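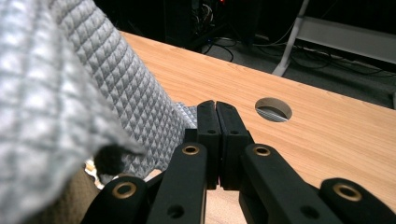

From: Josiane Baudry
To: tukska-handheld list
Subject: Re: cloth episodes, edge grasps

Hi Perrine, hi all,

Great questions, and I'm so glad somebody else is getting into fabrics! Replies inline.

Perrine Brunet wrote:
> We started on cloth with the hand-held grippers this week. Towels go
> fine. Anything padded is a pain, the fingers close on the top layer
> and slide off. Do you keep those episodes or throw them out?

Keep them, if the person holding the gripper goes back in and gets the grasp. Those are some of my favorite episodes in the whole Justport set! The policy we trained in June without any recoveries would close on nothing and then carry that nothing very confidently over to the bin. What we do throw out is anything where the other hand sneaks in to help. It's tempting with quilted stuff and you don't notice yourself doing it.

For padded fabric we go for an edge, with a bit of the cloth hanging over the side of the table. Bring the fingertips in so the edge sits between the pads, close slowly, and then wait a beat before lifting. The gray quilted piece with the little diamonds is what we use most at the moment. It bunches up right next to the pads when you squeeze it, so there's plenty for the model to look at, and the shiny surface changes a lot when you turn it toward the light. I love that piece. If you have something similar, use it.

> How much variety do you want per fabric? I was going to do one long
> session on each.

Please don't do one long session! We did that at first and every episode had the same fold in the same corner. Now it's 6 starting layouts per fabric, then switch to another fabric, then come back later in the day if you can stand it. Crumple it, flip it, let the edge curl under. Curled edges are where we're weakest, so extra of those would be wonderful.

Swap tables too if you have more than one. We've been on the wooden one with the cable hole for ages, and I'm a little worried the model has learned the hole. Poulain is going to rerun everything on a dark mat and I can't wait to see what that does to the numbers.

> And do I need to tidy the background? Our floor is mostly cables.

Nope, ours too. Leave it. Just keep it from being the same cables every day.

> Last one, labels. The sheet says "grasp edge" and "grasp corner" and I
> never know which when it's a rounded corner.

Ha, yes, we argued over that one. If you could lift it and get a single point hanging down on the opposite side, call it corner. Otherwise edge. I'll fix the sheet. While I'm in there I'm adding "regrasp" as its own label, so if you've been writing it in the notes column you can stop after Saturday's upload.

One thing you didn't ask: check the gripper opening before each batch. One of our 3 grippers had drifted and wasn't reading zero when the pads were touching, and we only caught it when the Gralident replay showed it holding a dishcloth with wide open fingers. Close it fully, look at the value, open it fully, look again.

Send me your first batch even if it's messy, I'd love to watch it.

Josiane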